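Robot open day fills the hall at Stundbridge

Visitors packed into the Foulkes building in Stundbridge this month for the Nevley robotics group's open day, and what a good afternoon it was. 243 people signed in at the door, a record for the event, and plenty of them stayed until the lights went down at six.

The big draw was the simulation corner, where a robot arm was put through its paces on a large screen. Everything on show there runs inside a computer: the arm, the table, the things lying on it, even the shadows. The group calls the software Harura, and it lets them try out a job thousands of times before a real arm goes anywhere near it. The tally on the wall stood at 3,666 practice runs when the doors opened, and the children at the front cheered every time it went up.

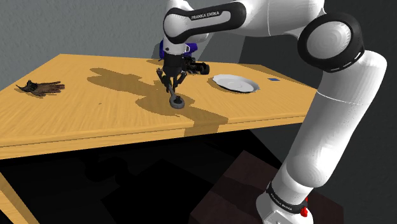 Handling tools is much harder for a machine than it sounds. A person picks up a brush or a stamp and shifts their grip without thinking, but an arm with two fingers has to get the angle right from the start, and then keep hold while the far end of the tool meets the table. The team showed what happens when the grip is a few degrees out, and there was a big groan from the back rows as the tool swung round and dropped. Then they changed one setting and ran it again, to loud applause.

After the tea break visitors could have a go themselves. Four laptops were set up along the window, each with its own copy of the program, and the queue went right back to the stairs. Moving the arm with a game controller proved very tricky at first, though one girl of nine had it lifting a plate on her second try and was asked to show the grown-ups how she did it!

There were talks too, short and cheerful ones, on how the group builds its pretend rooms and why they like to change the light and the colour of the walls between runs. The question session overran by a good half hour, with lots of interest in whether the same methods could help in kitchens and repair shops.

Nevley hopes to hold the next open day in March, with room for 300 and a few more laptops. Entry will be free again, and under-12s should bring an adult.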